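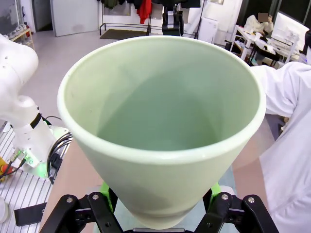 The equipment plan for the second half of the Tahiri project took up most of this meeting, and it was a cheerful one, the first for a long while where we were choosing what to buy instead of what to give up. Souad Zaki (chair) opened with the finger pads, being the thing we get through fastest. The lime-green pads do all the touching for us, as with the pale green pot held upright between the two fingers, and everybody who works at the bench wants a proper stock of them before the August sessions. Souad asked for the discussion to stay on table-top work and leave the mobile base for another day. Agreed, with a small groan from Fouad.

Present: Souad Zaki (chair), Arne Engelhardt, Khalil Hakim, Fouad Belhaj
Joining by phone from Drerkville: Ehab Slaoui
Minutes: Khalil Hakim

1. Minutes of the last meeting

Accepted with one change. The Trukport quote was for the gripper spares only and did not cover delivery. Khalil has corrected the file copy.

2. Finger pads and gripper spares

Arne had both quotes printed out. Trukport want £239 for a full spares kit, meaning pads, screws and a pair of replacement links. Brorkum sell pads only, cheaper by the piece, but they won't hold stock for us and the wait is 10 weeks. Fouad has tried the Brorkum pads and liked them a lot, especially on shiny glazes. He'd happily use either.

Ehab wondered whether we could cut our own from sheet. Arne has done this before at another lab and was very taken with the idea (there is a sheet of the stuff in his drawer). The meeting liked it as a side job but did not want to plan the summer on it.

DECISION: two Trukport kits now. Brorkum to be asked for a small trial pack for the autumn.

ACTION: Arne to place the Trukport order and ask whether delivery can be combined.

3. Spending limit

Souad confirmed that any single item up to £1000 can be bought on her signature. Over that it goes to Drerkville with a one-page case. Ehab would like the one-page cases to be one page. He has had a four-page one.

There was a good, lively discussion of whether the second arm's stand counts as a new item or a repair. Ehab will find out how Drerkville class it. If it's a repair it can come out of the maintenance line, and that would free up a nice bit of money for item 5.

4. Cameras for the bench

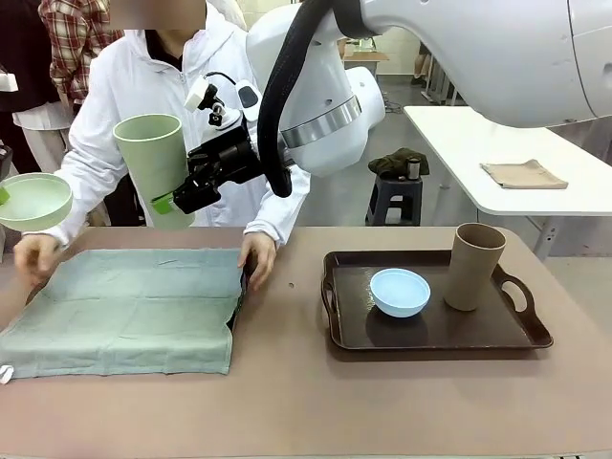

Do we need to buy a second fixed camera before August?

Only if we move to two benches. For one bench, the fixed camera and the wrist cameras give us what the planning work needs, and the money is better kept for lenses and mounts. We can look at it again when the bench question is settled.

Khalil added that mounts are the weak spot. He spent most of a morning going over the wrist mount and would love a version with a proper locking lever. Trukport have one in the catalogue and so does a small shop near Fouad. Fouad will go and handle it in person, which he offered to do before anyone had finished asking.

ACTION: Fouad to report on the locking mount, with price.
ACTION: Khalil to list every cable that runs along an arm and mark which ones need a longer spare.

5. Wider gripper

The big one! Our present fingers suit cups and small bowls nicely, but the object list for the second half has wide mixing bowls and a casserole lid on it. Arne presented a gripper with a longer stroke. The version he likes best opens 80 mm further than the one we budgeted for in spring, and he brought a cardboard cut-out of it so that we could all have a go on the kitchen crockery. It was a great help. Souad picked up the casserole lid with it, by hand, and was delighted.

Points raised:

- Weight. Ehab asked what is left of the payload once the gripper and camera are on. Arne thinks it's fine for everything on the list but has only done the sum on the back of the quote, and will do it again carefully.
- Pads. The present pads don't fit. A move to the wider gripper makes the spares from item 2 useful on one arm only. We still want them.
- Training. Fouad reckons one afternoon per person.
- Price. Over the signature limit, so a Drerkville case is needed. Ehab sounded hopeful and asked for it soon.

The group was strongly in favour. Souad asked for one wider gripper in this year's plan, on one arm, with the other arm left as it is for comparison.

DECISION: put forward a case for one wider gripper.
ACTION: Arne to redo the payload sum. Souad to write the case (one page).

6. Objects and table linen

Small money, but it came up at every bench session. We want more things for the arms to handle, with a wider spread of shapes and surfaces. Clear objects are the favourite at the moment. Khalil is very keen on glass, for the way it confuses our depth readings, and would like a box of assorted bulbs and tumblers. Cloths that keep their fold lines were also asked for, and a second tray with looped handles in a lighter colour.

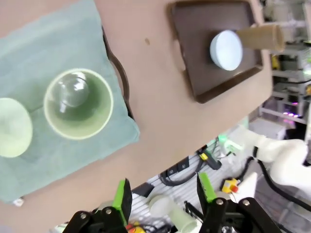
Tahiri bench: glass bulb in the green cup on the folded towel, with the brown tray to the right.

Souad is happy for these to come out of consumables. Please keep receipts, and please write on the receipt what the thing is. "Kitchen" is too short.

ACTION: Khalil and Fouad to go shopping together.

7. Storage

We need a lockable cupboard for spare fingers and mounts. Ehab has a steel one going begging in Drerkville and will send measurements. If it fits through our door it's ours.

8. Any other business

Arne asked whether emergency stop boxes should be in the equipment plan or in the safety budget. Safety budget, with a line in our plan pointing to it, so they get ordered together with any new arm.

Fouad asked again about the mobile base. Noted, warmly.

Next meeting in August, 10 o'clock, same room. Quotes to Khalil beforehand.

Projects > Tahiri > Meetings > Equipment planning

Shared 10 times | 2 comments

Related items
Tahiri: spring budget notes
How to write a Drerkville equipment case
Gripper spares, what we keep and where
Bench booking for August
Brorkum pad trial, first thoughts (Fouad Belhaj)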